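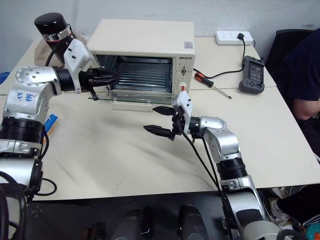 The oven on the covered table, door folded right down

Itlow Community Help > Kitchen and Laundry > Small appliances

Is a covered table all right for a toaster oven with a drop-down door?

Posted by Aleksandra Mazurek

Hello everyone, I've been reading this board for ages and it got me through the Great Grout Problem of last March, so I'm hoping for some of the same good sense here.

We've moved a little cream toaster oven (GEHETO is the name on the front) out of the main kitchen and onto a table in the back room, because the bench was getting ridiculous. Between the kettle, the bread bin and my husband's sourdough things there was nowhere left to chop an onion! The table is a hand-me-down from my aunt and I'm fond of it, so I've laid pale off-white sheets over the whole top to protect it from crumbs and drips. It looks quite smart, or at least I think so.

What I hadn't thought about is the door. It's the kind that folds down at the front, and once it's fully open it lies nearly flat and reaches out a fair way towards the front of the table. So whenever I want something off the wire rack I'm leaning over a sheet of glass, and I can't rest a tray in front the way I used to, as the door has taken up the spot. I've already dripped cheese on it. More than once.

So a few things, sorry, I do go on:

Are the sheets a bad idea underneath an oven? They were only ever meant for crumbs, and I can't for the life of me remember what they're made of as the packet went in the recycling.

Should it be pulled forward so the door hangs past the table, or pushed back so there's table under the door? My sister-in-law is firmly of one view and I am wavering.

And does anyone have a tidy way of getting the crumbs out from under the rack without upending the whole oven? We mostly do toasties, the odd potato (40 minutes, lovely) and cheese on whatever's left over.

Thank you in advance, and I'll try to answer anything I've left out.

Touran Dehghan

Hi Aleksandra, and welcome out of the shadows! I've had a drop-door toaster oven of one sort or another since I was a student, so I have opinions, and you're welcome to ignore any of them.

The sheets first. If you don't know what they're made of, I'd take them out from under the oven and from the area around it before you cook anything else. Some table coverings cope with a warm dish and some go soft or scorch, and you can't tell which by looking at a nice pale one. Put the oven on something made for heat, big enough that all its feet sit on it properly and it doesn't rock. I use an old ceramic floor tile, a big one left over from my mum's laundry. Check the booklet too, as it should say what the oven may stand on and how much room it wants behind and beside it. If the booklet's gone, ask the maker before you guess. You can keep the sheets for the rest of the table, well away from the oven.

While you're at it, I'd find another home for the brown paper bag at the back left. I do the same thing myself, every flat surface in my house grows a paper bag, but paper and a hot oven shouldn't be neighbours. The same goes for tea towels and the bread wrapper.

Now the door. I'd push the oven back as far as the booklet allows and keep table underneath the door, so I'm with whichever one of you said that! With the door sticking out past the table somebody will walk into it, and it's always the person carrying the soup. I wouldn't put a tray down on the open glass either, however handy it looks. Clear a patch of table to one side, put a trivet there, and make that the landing place every single time. After a week your hands go there on their own.

For cheese on the glass, let the oven go completely cold with the plug out. Then lay a cloth wrung out in warm water and a little dish soap over the spot, go and have a cup of tea, and wipe. If it's stubborn, do it again and resist the urge to scrape. I ruined a door that way once with a paint scraper and I still feel silly.

Crumbs: with it cold and unplugged, open the door, slide the wire rack out and have a look at the floor of the oven. Lots of them have a tray at the bottom that slides out, and if yours does, that's your job done over the sink. If it hasn't, a dry pastry brush and a piece of stiff card for a dustpan will get nearly everything. Do the back corners first and work towards yourself. I wash the rack with the dinner dishes and let it dry before it goes back in.
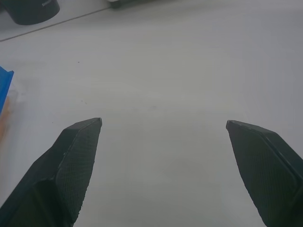

Pale surface of the table, up close

A last thing on pale coverings, if you do keep some at the far end: they show grease terribly. I keep a folded cloth on the table on toastie nights and wipe things up while they're fresh, which saves a lot of grumbling later on. Enjoy the potatoes!

vieira_at_home

Just get a silicone mat, sorted. Had mine under everything for years.

Edit: ok fair enough Touran, check the temperature on the packet first. Mine's rated for ovens but I've seen flimsy ones that I wouldn't trust under a hot mug.

Pirnico

Agree with most of what Touran has written, so I'll only add the bit about power, as you've moved the thing to a different room. Please plug it straight into the wall if you can reach. Even a little 1000 watt appliance is a decent load for an old extension lead, and plenty of toaster ovens draw more than that. The wattage should be on the rating label somewhere on the body, usually the back or underneath. If the cord won't reach, move the table – I know it's a pain with a heavy one.

Also there's a small square sticker near the top right corner of the front. I can't make out what it's for. If it's only a shop sticker, I'd peel it off while the oven is cold, and a dab of cooking oil left on the leftover gum for a few minutes usually shifts it. If it's a safety warning, leave it be and wipe gently around it.

Aleksandra Mazurek

Oh, you are all lovely. The paper bag has been moved (it had more paper bags in it) and I've asked next door whether they still have tiles from the bathroom. My sister-in-law was the one for overhanging the door, so I'll be forwarding this to her this evening. Pirnico, I hadn't even looked at the sticker, I'll go and read it with my glasses on.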